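Bidlow's new training centre: a visit
2/15/21

The club had been asking people to come and look at the place for months, so I drove out to Oltholm and looked. Bidlow Basketball says its new performance centre will change how the women's program recruits. I have heard that sentence from four clubs now, and three of them still can't keep a point guard past her second contract.

First, what's there. Two full courts, side by side, with a curtain between them. A weights room. A treatment area with six tables and a cold plunge that was switched off for the day. Seating for 218 along one sideline, described in the brochure as "show court capacity", which is a grand way to talk about bleachers. Upstairs there is a short corridor of bedrooms for visiting players and triallists.
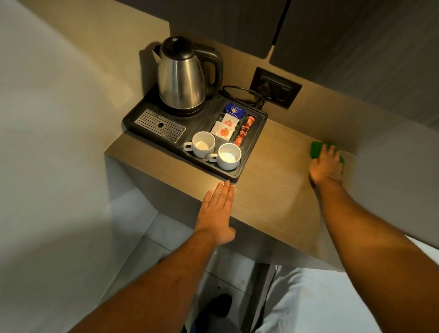

Bimla Yadav, the director of basketball operations, led our group. She's good at this. She knew the sprung floor's supplier (Kauppinen), how long it took to lay and why the first batch of boards went back. When I asked what the whole thing cost, she said the final figure was still being worked through with the builder. The doors have been open since June.

The floor is lovely, I'll give them that. I walked the length of it in my socks and found no dead spots, and I've played on plenty of courts where you learn to dribble around them. The rings are proper. The lighting over court two is harsher than over court one and a junior coach in our group said her kids squint at the free throw line on that end. Yadav wrote it down.

Then came the Jemex shot-tracking system, which took up far too much of the morning. Each shot gets an arc, a depth and a score. One of the academy guards put up 68 threes for us while the numbers ticked over on a screen, and at the end we were told her release had become "more repeatable" during the session. Compared with what? She was a good shooter when she started and a tired one when she finished. I asked if anyone had checked the scores against what players do in games and was told that work is coming.
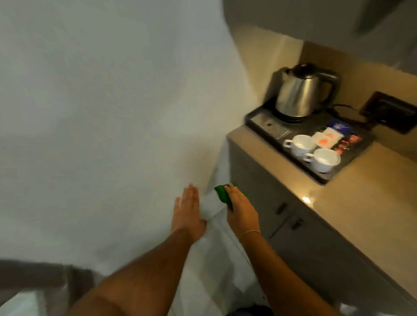

Head coach Müzeyyen Dönmez was more persuasive, mostly by being less excited. She has 12 players under contract and would like two more, both tall. She likes having the courts to herself before nine. She thinks the rooms will help when a triallist flies in late and has to practise early, and she thinks the tracking is "fine for the kids". Asked whether a building wins games, she laughed and said defensive rebounding does.

Average home crowd last season was 672, and the club still plays its games across town in a rented hall with a leaking roof. None of this money touches that. Yadav says a better home venue is stage two. There was no drawing of stage two on the wall, and I did look.

I'd go back for a proper practice, if they'll have me. Parking is free but the turnoff is badly signed, so watch for the tile warehouse.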